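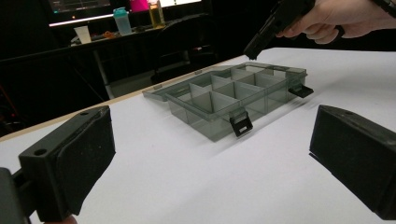

Vumon Makers Club – Workshop Tips

Home | Tips | Tools | Open days | Contact

5 Nov 2020 – posted by the tips desk

Back from the open day at Polau. Gripper demo, small parts and boxes mostly. Quick notes for your own bench before I forget.

Divider boxes – get see-through ones. You find the right screw without opening six lids. Smoky gray is fine, black is not.

Open the lid all the way back, flat on the table. Half open it just falls on your fingers.

Undo both latches first. Sounds dumb. I cracked one in May.

Foam on the jaws. The grippers had dark foam pads on the inside faces, going to stick some on my clamps. Thin stuff, contact glue, let it dry over night.

Plain white tabletop. Dropped washers show up right away – old door painted white will do.

Drinks on the other desk, not by the parts!

Small Zelenák drawer unit, 140 at the Gistunach shop, does nearly the same job as a box but you cant carry it around.

Label the lid AND the base. Lids get swaped.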